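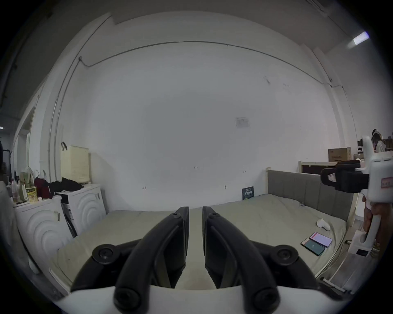
Frequently asked questions about washing and storing bedding

Groteo is a small bedding shop with two addresses, one in Arkthorpe and one in Stukarbridge. The questions on this page came to us at the counter and by email. We try to answer in plain words. If your question is missing, please write to us and we will add it when we next update the page, normally in March.

How often should I wash my sheets?

Once a week is good for most people. If you shower in the evening and sleep alone, every two weeks is also fine. In summer, or when you have been sick, wash them sooner. Pillowcases get dirty faster than the sheet, so many customers buy a second pair of pillowcases and change them in the middle of the week.

What temperature do you recommend?

For our cotton sheets, warm water is enough for a normal wash. Hot water is allowed for the white and undyed ones, but please do not use it each time, it makes the cotton tired. Colored sheets should stay on warm or cold. The label sewn in the corner is always more important than this page. We changed supplier for some colors, and the old and new labels do not say the same thing.

Can I wash a new sheet together with my other laundry?

The first time, wash it alone or with something of similar color. New cotton gives off some lint and a little dye. After the second wash you can mix it with other things, except towels. Towels are heavy and rough when wet and they rub the sheet.

My fitted sheet became smaller. Is this normal?

Cotton shrinks a little in the first washes, and we cut our fitted sheets with some extra length for this reason. If the corners do not reach anymore, the most common cause is a dryer on high heat. Try to wash it again cold, pull it gently in both directions while it is damp, and dry it on a line. This helps in many cases, but we can not promise it.

Also please measure your mattress. Many customers tell us the depth from memory, and then it is wrong by the thickness of a topper they bought later.

Which sizes do you make?

Twin, full, queen and king, in standard and deep pocket. We do not make split king at the moment. For a crib mattress or an antique bed you can ask for a made-to-measure sheet in the Arkthorpe shop. It takes longer and we need the length, the width and the depth, all three taken without bedding on.

How do I take care of a fleece blanket?

Cold water, gentle cycle, little detergent. Turn it inside out if it has a right side. Do not use fabric softener, it covers the fibers and the blanket loses its softness. Do not iron it, also not on the lowest setting. Fleece dries quickly in the air – overnight over the back of a chair is usually enough. If you must use the dryer, choose low heat and take the blanket out while it is still a bit damp. 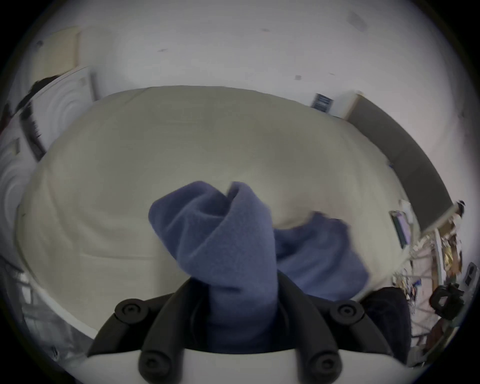 One customer from Stukarbridge wrote to us that she had followed all of this and her fleece still got small hard balls on the surface after one winter, and she wanted to know if the blanket was a bad one. We answered her that it is mostly friction: a blanket which is used every evening on a sofa will pill, and a more expensive one will pill too, only later. A fabric shaver takes the balls off. Work slowly, on a flat surface, and do not press. Washing the blanket alone, without jeans or anything with a zipper, also makes a difference.

Is fleece warmer than wool?

For the same weight they are close. Wool feels better when the room is damp and it does not hold smells so much. Fleece is lighter, costs less and can go in the machine. We sell both and we do not have a favorite.

How should I store blankets in summer?

Clean and completely dry. This is the part people skip. A blanket that looks clean can still have skin oil and crumbs in it, and moths are interested in exactly these. Fold it or roll it, put it in a cotton bag or an old pillowcase, and keep it somewhere dark with a bit of air. Plastic boxes are acceptable if the blanket is really dry. Vacuum bags are good for fleece for a few months, but we advise against them for down and wool, which need to keep their volume.

Cedar blocks help a little against moths. Sand them lightly once a year, otherwise the smell is gone and they are just wood.

How do I fold a fitted sheet?

Put your hands inside two corners on the short side, right sides together. Bring one hand to the other and flip the corner over, so that one corner sits inside the other. Do the same with the other two corners, then put all of them together. Lay it on the bed, fold the elastic edge in to make a rectangle, and continue folding until it fits your shelf. It will not be as flat as a normal sheet. Ours in the shop are not flat either.

What can I do about yellow stains on pillows?

They come from sweat and from face cream. Take off the pillowcase and the protector, and check first that the pillow can be washed. Soak it in warm water with an oxygen bleach for a few hours, then wash two pillows together so the drum is balanced, with an extra rinse. Dry very well. A pillow which stays damp in the middle will smell, and then there is not much to do. If the pillow does not come back to its shape when you fold it in half, it is time for a new one.

Do I need a mattress protector?

We say yes. Most mattress warranties do not cover stains, and a protector is cheaper than a cleaning. Choose a thin one if you sleep warm. Wash it once a month, or more often with small children or pets in the bed.

Do you sell the Mkhize line in the shops?

The Mkhize line is the heavier woven blanket, and we keep it only in Stukarbridge, where we have more shelf space. There are 26 colors on the card, but not all of them are in stock the whole year. If you want a certain color, call before you come. Arkthorpe can order it for you and delivery to the shop is free.

What does it cost to send an order?

Shipping is $2 for small items such as pillowcases and laundry bags. Orders over $57 go without shipping cost. Made-to-measure sheets are for pickup only, because we like you to check the size on the table with us before you pay the rest.

Can I return a sheet after I washed it?

Unwashed and in the packaging, yes, within the period written on your receipt. Washed sheets we can take back only if there is a fault, for example an open seam or elastic that has come loose. Bring it clean, please. Small irregular threads in linen are part of the cloth and do not count as a fault.

Do you repair bedding?

We replace elastic in our own fitted sheets and close seams on duvet covers. We do not repair electric blankets, and we do not refill duvets. For buttons we ask you to bring one of the old ones, so that we can find a similar one in the box.

Do you accept old bedding?

Yes, in both shops, if it is washed. Last year customers brought us 1,925 pieces. Good ones are passed on, and the worn ones are cut for cleaning cloths. We can not take pillows or duvets, also not new ones in the bag.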